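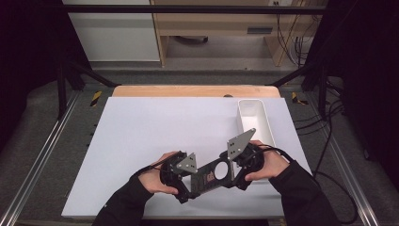 The second-hand piano that ate my spring

I wasn't looking for a piano. I was looking for a bookcase, and I'd got as far as the bottom of the listings when up came an upright, dark brown, free to anyone who could shift it. My thumb pressed the button before the rest of me had a vote.

I'm 46 and I'd never had a lesson. At school we had recorders, and then we had no recorders, and that was music done with. But my gran had a piano in her front room in Grernetow, and as a small child I used to lie underneath it while she played hymns (badly, loudly, with the pedal down throughout). I can still feel the floorboards humming. So perhaps the thumb knew what it was doing.

The man giving it away lived on the third floor. He mentioned this when I rang to say I was on my way.

Let me tell you about moving a piano! Two removal firms laughed, one quoted me more than my car is worth, and the fourth sent a pair of brothers who walked round it once, said nothing, and had it down the stairs in the time it took me to find my purse. They charged me £114 and drank a whole pot of tea. I'd have paid double, though I didn't tell them so.

Then it sat in my dining room and I was frightened of it.

The first thing I learned is that a free piano isn't free. Mine hadn't been tuned for 11 years, according to a pencilled note inside the lid, and it sounded like a pub being demolished. The D above middle C went down and stayed down. The top octave clacked. There was a smell too, a sort of damp hymn book smell, which I've grown fond of, and a dead moth which I haven't.

Gus Ferreira came to look at it in April. He's been tuning pianos round here since he left school, and he has the patience of a man who spends his days listening to one note at a time. He took off the front panel and let me peer in, and I don't think I've been so pleased by the inside of anything. All those little hammers in a row! All that felt! I'd had no idea how much was going on in there. You press a key and a whole family of small wooden parts nudge each other along until one of them finally hits something.

"She's been ignored," Gus said. "She hasn't been hurt."

He wouldn't bring it up to pitch in one go. A piano that's been left that long has settled into being flat, and if you haul every string up at once you're asking for a snapped one. So he did a rough pass, went away, let it sulk for a few weeks, and came back to do it properly. In between I was allowed to play it as much as I liked, and I did, with the windows shut.

Finding a teacher was harder. I tried an app first, which gave me gold stars for things a pigeon could manage, and then a course of videos by a very cheerful man whose hands were always three bars ahead of mine. What I wanted was a person in the room, somebody who'd notice that I hold my breath in the difficult bits. I found her through the noticeboard at Kevberg, the community hall behind the swimming baths, where there's a beginners' class for adults on electric keyboards with headphones. Picture a room full of grown-ups frowning in total silence. It's lovely. Now and then someone forgets, starts humming along, and the rest of us get four bars of Greensleeves in the wrong key.

The class is mostly people my age and older. One retired bus driver is learning a single song, the one from his wedding, and has no interest in any other. One woman played to a high standard at 15, stopped overnight, and is furious with her fingers. We swap complaints over the biscuits. Everyone's left hand is useless, apparently, and I can't tell you how cheering I found that.

People keep asking if it's hard to learn as an adult. Yes, obviously! My brain can see precisely what ought to happen and my fourth finger has other plans. But I've got things I didn't have at eight. I know how to be bad at something without crying about it (mostly). I can sit with the same eight bars for an evening. I choose my own tunes, too, and there isn't a scale in the house unless I've put it there.

I do 20 minutes after supper, more if the washing-up looks bad. My neighbour, on the other side of a fairly thin wall, says she's noticed "a bit more tune in it lately", and I've been living on that for a month.

If you're tempted, a few things I'd pass on. Play every key before you say yes, including the silly ones at the ends. Ask which floor it's on. Keep it away from the radiator. Put money by for two tunings in the first year, and ring the tuner before you ring the removal men, as Gus will look over a piano for the price of his petrol and has talked plenty of people out of a wreck.

I'm on to a proper piece now, a slow little waltz with one nasty stretch on the second page. Last week I got through it without stopping. My nephew was lying on the rug under the keyboard with his comic, and when I finished he asked if I could do the loud bit again, so I put the pedal down and did.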